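6/1/21, neighborhood study, Pudley market streets

Second pass through the shopkeeper interviews with Shirin. We have 23 usable ones. Eight talk about neighbors, two about the market hall, and the rest about parking, a topic on which old residents and new arrivals are in moving agreement.

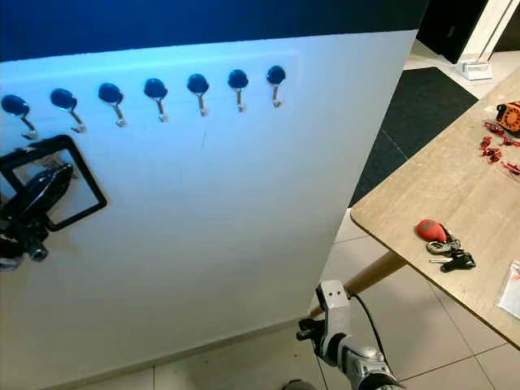 Coding the transcripts

Dropped the tag "integration". Shirin had put it on everything and I had put it on nothing, which made our agreement score a thing of beauty. Trying "shared stairwell" and "shared customers" instead. The baker on Liepiņa Street gets both, plus one for "feud".

The household register gives 766 addresses for the four blocks. It lists the old Mondetti building as a single home, and I have stood in its lobby and read the doorbells.

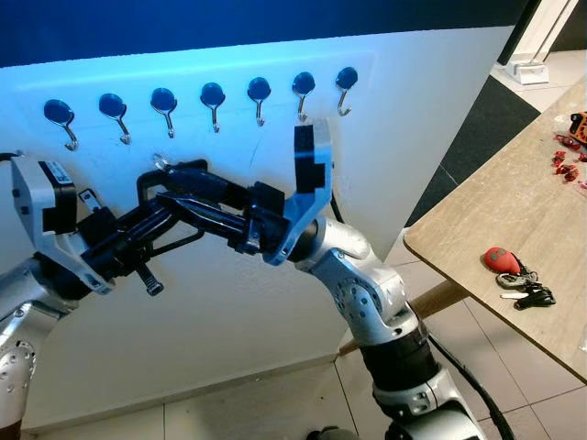
Asked the district office for the corrected list and was told January, without a year. Until then we go by doorbells, and Shirin checks my spelling of the surnames.

To do: re-record the tailor (fridge louder than tailor), redo the map legend, find out who has the key to the tenants' archive. Shirin thinks it's me.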